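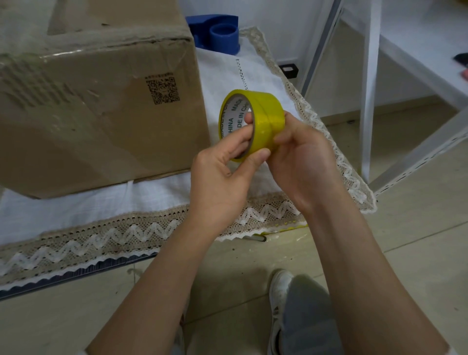
**Packing tape** (parcel tape, box tape, or "the brown stuff" in our house even when it isn't brown) is a wide sticky tape used for closing cardboard boxes. I look after this entry and the one on string, so if something's wrong, it's probably me!

## What it is

A long strip of thin plastic film with glue on one side, wound round a cardboard core. The film is nearly always polypropylene, though you'll meet PVC too, and there's a paper kind that I've grown very fond of. The usual width is 48 or 50 mm, which suits the join down the middle of most boxes. Lengths vary a lot, and the cheap rolls are often cheap for the simple reason that there's less on them. Look for the length in metres before you get excited about a bargain.

## Colours

Clear, brown and white are the ones you'll see in the post office. Then there's the yellowish see-through sort, which looks quite strong in colour on the roll and goes pale once a single layer is stuck down on a box. The tint gets deeper the more layers you're looking through, so a full roll can seem almost like honey. Eirini Bakalis, who wrote the first version of this page, liked it because she could spot her own boxes in a shared store room, and I've pinched the idea.

## The core

Plain cardboard, normally with a 76 mm hole (three inches in old money), so that rolls from different makers fit the same dispenser. There's often printing round the inside: the country it was made in, sometimes a maker's name, over and over in a ring.

## Finding the end

The bit everyone grumbles about. Turn the roll slowly under a lamp and feel with a thumbnail for the ridge. When you find it, go along the whole edge a little at a time, and don't yank from one corner or it'll split and you'll get a thin ribbon that runs round and round for ever. If it has split already, lift the other side and peel both until they meet up again.

Fold the end under when you've finished. I say this every time and forget every time.

## Dispensers

A hand dispenser has a hub for the roll, a roller or flap to press the tape down, and a toothed blade. Mind the blade. The roll goes on with the sticky side facing the box, and if it comes out the wrong way round, take it off and flip it (Saeed Hashemi put 8 boxes together before noticing his, which must have taken some patience). Desk ones are heavier and stay put while you pull.

## Using it on a box

For an ordinary move, one strip along the bottom join and a second over it is enough, running a hand's width up each side. Books need more, so add a strip across each open edge to make the H shape. Old boxes that have been round a few times can be soft and furry on the surface, and tape lifts off them quite easily. Rub it down hard, or wipe the dust off first.

## Storage

Indoors, on its side, out of the sun. A cold garage makes the glue sulky.

*See also: String; Gummed paper tape; Bubble wrap*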